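Mending Evenings at Paredes: What We Learned From the First Winter

By Elba Villalba
May 2, 2024

When the mending evenings began last November, I did not expect to write about them in this newsletter. I came only to bring a coat. The lining had come out under both arms and the shop near the station asked more for the repair than I had paid for the coat. Now I go every two weeks and I have a chair that other people call mine.

For those who are new in Ovwood, the evenings take place in the back hall of the Paredes building, from six until nine. You bring one thing that is torn or too long or has lost its buttons, and you sit down at a table with people who have the same problem. There are 3 sewing machines, all of them older than me, and a big tin of thread which was given by the family of a tailor. The entrance is free. We ask for a coin for needles, because needles disappear in a way that I cannot explain.

Ignacio Gaete keeps the book where every repair is written down, with the date and the kind of damage. He closed the winter pages last week and gave me the number: 148 repairs finished. Trousers are the biggest group, then zippers, then everything made of wool. There is also a page for things which went home not repaired. I find this page more interesting than the other one. Many of them are sports clothes with glued seams, and we still do not have a good method for these.

I want to say something about cloth, as many people arrive with the wrong idea. They think that the difficult part is the stitch. In my experience the difficult part is to choose the patch. A patch which is stronger than the old cloth will pull on it, and after some washes you have a new hole beside the old one. It is better to take something soft and already used, with similar weight, and to cut it larger than you think. The color is a question of taste. My mother always hid her repairs and I was taught to be a little ashamed if someone could see them. At Paredes I have changed my opinion, and on my gray coat there is now a bright lining that I like very much.
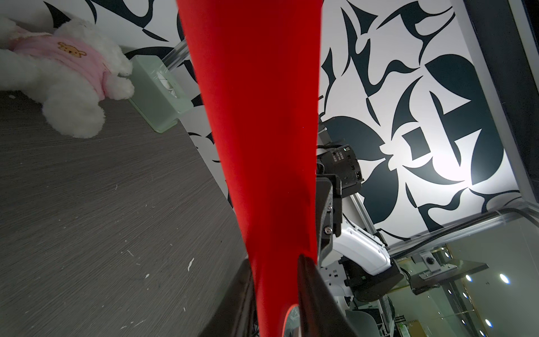 Constanza Garrido wrote to us after the last issue that she disagrees about visible mending, and that a good repair on a work shirt should be flat, plain and in the same color, or people at the office will look at your elbow all day. She also asked us to teach the invisible hem again, more slowly this time. I think she is right about the hem. It was taught in the last half hour of a full evening and even I lost the thread, in both meanings.

So the invisible hem will come back as the first subject of the new season. After it we will do darning on wool and, if Gervasio Iturra can find enough old ones for practice, the changing of a zipper in a jacket. Please wash your things before you bring them. It is not nice for the person next to you, and dust is bad for the machines.

One more matter is the money. The repair of the oldest machine cost 600, and the shop Trollorari gave us a lower price for new scissors, for which we thank them. There remains enough for thread until autumn. If you have cotton sheets that you do not use, also with holes, please leave them at the front desk with the word "mending" on the bag - but no curtains, we have curtains for many years.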